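Home | About | Jobs | Projects | Contact
Reading time: 3 minutes

Equipment planner, ground robots (fixed term)

Forker is looking for an equipment planner to prepare the purchase of small ground robots for outdoor inspection at Ravville. The contract is for 12 months, starting in October. The post reports to Sowmya Iyer, who heads purchasing.

The budget for the first round has been approved, but the list of what to buy has not been drawn up. At present we have quotes from two suppliers, Escobedo and Bullis, and they can't be compared line by line. One includes spare batteries, chargers and a year of repairs. The other prices the robot alone and leaves the rest to be asked for. Your first job will be to put both on the same footing.

The robots are meant for paved public ground with trees, railings and street furniture at its edges, and much of the budget depends on what that ground asks of them.
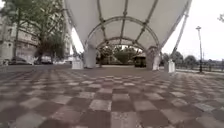

The fabric canopy and the paving leading up to it.

What you will do

You will write the requirements for the robots and for everything that goes with them: charging, storage, transport cases, spare feet and legs, insurance and training. You will keep a cost sheet covering purchase and three years of running. You will sit in on the outdoor runs, note what breaks or wears, and turn that into figures we can use. We expect around 22 runs before the order is placed.

Ground surface is a line of its own in the cost sheet. Tiles, joints and smooth concrete may wear a foot pad at different rates, and at the moment we order pads by guesswork.

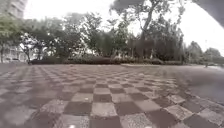 Chequered tiles giving way to plain concrete on the right.

You will also talk to the people who run the site about when and where the robots may go. Shiyu Lü leads the technical side and will deal with software, sensors and mapping. You don't need to write code, but you do need to read a data sheet and notice when a figure is missing from it.

Covered areas are to be costed separately. We have not decided whether to pay for a better positioning unit for use under roofs, or to keep the standard one and accept slower runs. We would want your recommendation by the end of the second month.
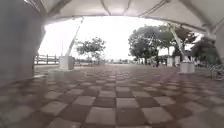

View out from under the canopy, with its angled struts and concrete bases.

What we need from you

- Experience of buying technical equipment, in any field
- Confidence with spreadsheets and with asking suppliers awkward questions
- Clear written English - most of the work ends up as short reports
- Willingness to be outdoors for half a day at a time, in most weather

Experience with robots is useful but not required. People who have bought vehicles, grounds machinery or survey instruments are welcome to apply.

The edges of the site need as much planning as the middle. Fences, grass strips and parked motorbikes all affect how far from a boundary a robot should keep, and whether we pay for extra side sensors. 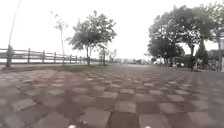 The order will go out in two parts, a small one first and the rest after a review. You will write the review. If the figures say we should buy fewer robots, or wait, we want to read that in it.

Hours and place

Full time, though four days a week can be discussed. The desk is in our Ravville office, room 222. Home working is possible on days without a run.

How to apply

Send a CV and one page about a purchase you planned, including something you would now do differently. Address it to Sowmya Iyer at the Ravville office. Applications close at noon on 6 Jul 2025. Interviews last an hour and include a short exercise with two supplier quotes.

12 shares | 2 comments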